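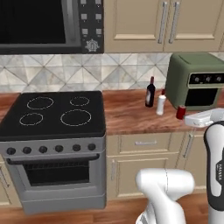
Arkero Honors Two Residents for Stepping In During Parking Lot Attack

ARKERO, 25th May - The Arkero Police Department is proud to announce that two local residents, Stela Neagu and Costel Ene, will receive the department's Civilian Courage Medal for coming to the aid of a stranger who was being attacked outside the Drukby shopping plaza last October.

Neagu, a school bus driver, was loading groceries into her car when she heard a man calling for help near the far entrance. A 67-year-old shopper had been knocked to the ground by an attacker with a knife who was trying to take his wallet and keys. Neagu leaned on her horn, shouted for people to call 911 and drove slowly toward the two men with her headlights on. Ene, who was walking back from his shift at the Odukoya tire shop, ran over and pulled the older man behind a parked van, and was cut on the forearm as he did so.

The attacker ran toward the bus stop and was arrested by patrol officers 5 minutes after the first call came in. He has since pleaded guilty to armed robbery and assault and is serving his sentence. The victim, who has asked us not to share his name, spent two nights in the hospital and is now back home with his family, and we are told he is walking his dog every morning again, which has made a lot of people at the department very happy.

"I have been in this job a long time and I still get a lump in my throat when I listen to that call," said Police Chief Mircea Anghel. "You can hear the horn going in the background the whole way through, and you can hear people starting to come out of the stores to see what they can do. Stela and Costel didn't know this gentleman, and they didn't know each other either. I'm so glad that they were there that evening, and I'm just as glad that they both went home at the end of it."

Ene needed stitches and missed several weeks of work, and he would like to thank his coworkers for covering his shifts and for all the soup. "My mother would say I should have been more careful, and she has said it, plenty of times," he said. "But he was somebody's grandfather. I saw him on the ground and I went."

Neagu said she has stayed in touch with the victim and his wife, and that the three of them had lunch together over the winter. "We talked for hours - hardly any of it was about that night," she said.

The medals will be presented at the department's annual awards evening at the Ernivero Community Hall, where 146 guests are expected, among them the dispatcher who took the first call, Emilian Barbu, who will receive a letter of commendation. Detective Mircea Crăciun, who led the investigation, will introduce the honorees.

The department would also like to remind everyone that the safest way to help in an emergency is very often to call 911, keep your distance and remember what you can about the people involved. Anyone who was at the plaza that night and is still troubled by what they saw is warmly invited to contact our victim services office, even all these months later. The office can arrange free and private counseling for witnesses as well as victims.

Reporters who would like to attend the awards evening or request an interview should contact the Arkero Police Department press office ahead of time, so that seats can be set aside.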